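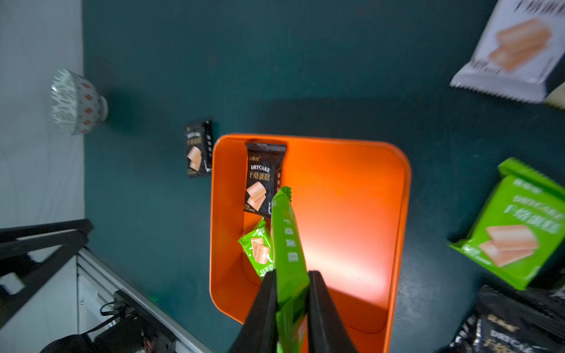
Stepan Kravchuk thinks anyone shopping for a packing kit should start with the bags they hate most. For him that means the small shiny ones with crimped ends, and he was glad to hear that Arūnas Toom, who looks after the Calska kit at Grornudier, feels much the same way.

"A box is polite," Toom told me over the first of 2 long phone calls. "It has sides, it stays where you left it. A cake packet has air in it, it leans, it slides under its neighbor, and customers still want it in the bin by lunchtime!"

Calska is sold as a kit: the gripper with its two fingers, the small camera that rides beside them, the mounting rail and a year of support. Most buyers are snack sellers and small packers making up mixed orders. Setup takes 4 hours if the table is already in place (Toom has seen it take a whole day, and blames the coffee), and training for the staff is spread over 3 visits.

I asked him what people get wrong. "They squeeze too hard," he said. "Everybody does, at first. You want the fingers on the two faces of the packet, enough to lift it and no more, because there's cake in there and somebody's grandmother is going to open it."

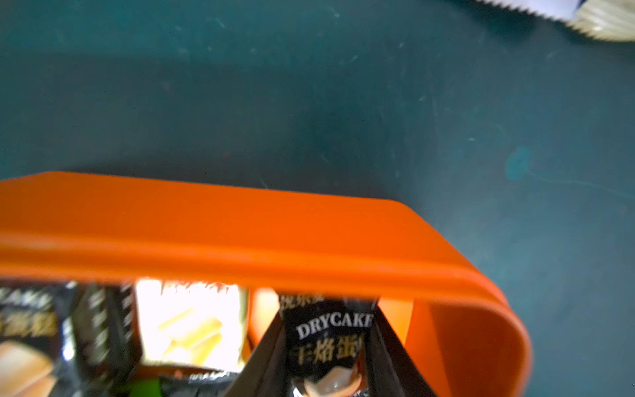 Dry cake packets in the orange basket, seen from the wrist camera.

The next version, due in June, will come with softer finger pads, and current owners can have them fitted at no charge. Toom would also like a better manual. "I wrote the old one myself," he said, laughing, "so I'm allowed to complain about it."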